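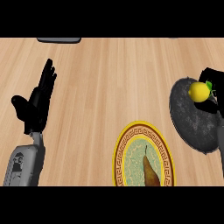

Thread on what we learned this month about collecting examples in simulation. I work on the two-arm setup at Erkora, and most of my day is spent making demonstrations that a policy can learn from.

1/ The task family is simple to say: fruit and plates. In this one there is a pear on the plate with the Greek key border, and a lemon in the right hand over the dark speckled plate. The left arm has no job at this moment.

2/ The idle arm was our first mistake. In the February set we let it hang wherever the operator left it. The policy then learned to copy those small random movements, and it looked nervous all the time.

3/ Now the operator must choose a rest pose before the episode starts and keep it. We recorded 42 episodes again with this rule. Boring work, but the difference in training was visible already on Thursday.

4/ Second thing: leaves. A lemon with leaves is a different object for the fingers than a lemon without. We keep both in the asset list, and we write in the label which one it was.

5/ We use Fliltar to throw away bad episodes. It checks for objects that pass through each other and for hands that jump between two time steps. From a batch of 95 it usually removes over 20. I was sad about this at first, now I am only sad when it removes mine.

6/ What it can not check is if the grasp makes sense. A person still has to watch. I watch at double speed and slow down when the fingers close — this is where most of the strange things happen.

7/ Plates: we change the pattern and the color between episodes, also the position. When the plate was always the same one, the policy was looking for the plate and not for the fruit.

8/ Next week we try the same task list with the Durnov hand model, which has a stiffer thumb. I expect that 7 of our grasp types will need new demonstrations. Maybe more.

9/ If you collect bimanual data too, I would like to know what you do with the arm that waits. Do you freeze it, or do you let the operator decide?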